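Fruit Basket FAQ: how I keep apples (and everything else) on the counter

Last updated Feb 12, 2021

I get a lot of mail about the fruit basket. More than I get about bread, and I write about bread all the time! So I've put the questions that keep coming back on one page, and I'll add to it when new ones pile up. If you came over from the Omino newsletter, welcome, and sorry about the length.

Apples, basket, counter: 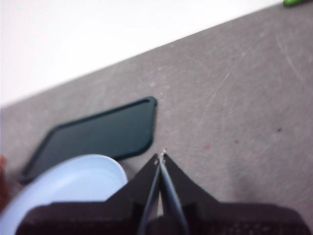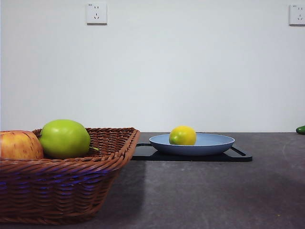
Why a basket and not a bowl?

Air, mostly. I used a big ceramic bowl for years and the fruit at the bottom always went first, usually the piece I couldn't see. A woven basket lets air in at the sides, and it weighs next to nothing, so I can pick the whole thing up and wipe under it. I also just like how the brown looks with a green apple in it.

Is it real wicker or the plastic kind?

I've owned both and I'd buy either again. Real rattan is prettier up close but it hates being soaked. The plastic kind you can rinse in the sink with dish soap and stand upside down to dry. If you have kids who put half-eaten pears back (I do), go plastic.

Do you mix apple varieties?

Yes, all the time. A green one for baking or for eating with peanut butter, a red-and-yellow one for lunches. They get along fine as long as they're all sound. Take out anything with a bruise or a soft spot and eat it that day, or cut it up for the oatmeal.

How many apples do you keep out at once?

Only what we'll eat in the next few days. The rest go in the crisper drawer in a bag with a few holes poked in it. I once left 8 pounds from the orchard stand in Gralledton sitting out because they looked so nice, and by the end of January I was making a whole lot of applesauce.

Can bananas go in with them?

They can, but they'll ripen in a hurry. I hang mine on a hook by the window. If you've got rock-hard avocados, though, put one in with the apples overnight or for a day or two and check it with your thumb.

Wash before or after?

After! Wash an apple right before you eat it. If you do wash the whole batch when you get home (my sister-in-law does and won't be talked out of it), dry every one with a towel before it goes in.

What do you put in the bottom of the basket?

A folded dish towel, if I'm keeping peaches or plums. Apples don't need anything. Paper towels work too but they slide around and look sad.

How do you get crumbs and sticky stuff out of the weave?

Take the fruit out, turn the basket over the trash and smack the bottom a few times. Then an old toothbrush with warm water and a drop of dish soap, going along the weave. The rolled rim is where the gunk hides, so spend your time there. Let it dry all the way before you fill it up again.

My gray counter shows every scuff. Any advice?

Join the club. A matte gray surface is going to pick up light streaks, and I've mostly made peace with it. I wipe with a damp microfiber cloth and then a dry one, and I don't drag heavy things across. Ask whoever made your counter before you try any kind of scrub or polish. Mine came with a sheet of care instructions and I did lose it, so learn from me.

Do you cover the basket in summer?

When the fruit flies show up, yes, with a mesh dome from the hardware store in Plomville. A little dish of cider vinegar with a drop of soap goes next to it. And take the compost out more often than you think you need to.

Where did you buy yours?

I picked up my first one at the Abernathy flea market for 2 dollars, with the handle already missing, and I've never had any luck finding a maker's name on it. Look for flared sides and a flat bottom that doesn't rock. Mine needed a good scrub and one evening on the porch to lose the basement smell.

Can I send you a picture of my basket?

Please do! Use the contact form, and tell me what's in it. I'm slow with replies but I read them all.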